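The woman who runs the laundry side of the Pekstead guest house had me sit down before she would talk about the robot, and then talked about it for most of an afternoon – with two pots of tea and a plate of something with almonds in it.

She signed up for the Runis folding and hanging service in June, on a trial. The arm comes on a wheeled base, Tejada looks after the software side, and the monthly fee covers visits when something needs adjusting. "I'm not a gadget person," she told me. "I still write my shopping on envelopes. But my shoulders were done, and my sister kept sending me the brochure until I gave in."

The first weeks were slow going. "It would pick up a pillowcase and sort of think about it," she said, laughing. "I'd have the next three done by then. I wanted to send it home!" An update came through overnight, and after that she began leaving it the towels and then the bigger pieces. By her own laundry book it handled 664 items in its second month and 1669 in its third, and she read me both figures twice, with her finger under the line.
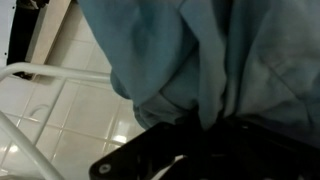

What she likes best is how it manages big, heavy cloth, which was always the part that wore her out. Small things she can do in her sleep, she says, and she'd happily keep the napkins for herself. "You want a proper handful," she said, and bunched up her own apron to show me. The black gripper takes hold much the same way, with the blue-green fabric gathered into tight pleats where the plates meet it and the rest hanging in folds beside the white rack. "My mother held cloth like that. I never taught it to, mind you."

She has complaints too. The base is wide for an old house, the manual is written for somebody else entirely, and the fee goes up by 70 dollars once the trial is over. She looked at a cheaper kit from Odholm and may look again in the spring. For now she's keeping the Runis, and she has asked them for a shorter manual with bigger print.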